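Suche Suchbegriff eingeben

4 Edelstahlteile reinigen und wieder einsetzen

Gilt für Savura Spülenrückwand und Seitenbleche. Vorher Strom der Unterbauleuchte aus, Ablage leerräumen.

1. Klemmleiste unten lösen, 4 Schrauben. Nicht ganz rausdrehen.
2. Blech nach oben ziehen – gerade, nicht kippen.
3. Lauwarmes Wasser, Spülmittel, weiches Tuch. Immer in Schliffrichtung, bei polierten Flächen egal.
4. Kalkränder: Brakon Entkalker, 100 ml auf 1000 ml Wasser. Bis zu 7 Minuten einwirken lassen, dann gründlich abspülen.
5. Trockenreiben. Sonst gibts wieder Flecken.
6. Blech einsetzen, Schrauben über Kreuz anziehen. Handfest reicht.

ACHTUNG: Kanten können scharf sein. Handschuhe tragen!

ACHTUNG: Keine Stahlwolle, kein Chlorreiniger, keine Scheuermilch. Kratzer in der Politur gehen nicht mehr raus.

Hinweis: Bläuliche Flecken auf Edelstahl kommen oft von Hitze oder Reinigerresten. Erst Schritt 3 wiederholen, dann Oller Politurpaste dünn auftragen, auspolieren. Dichtungen dabei ausparen.

Ersatzleisten siehe Kapitel 7.

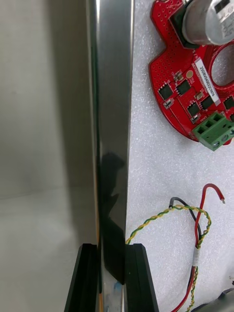 Abb. 4: Poliertes Edelstahlblech, Ansicht auf die Schmalseite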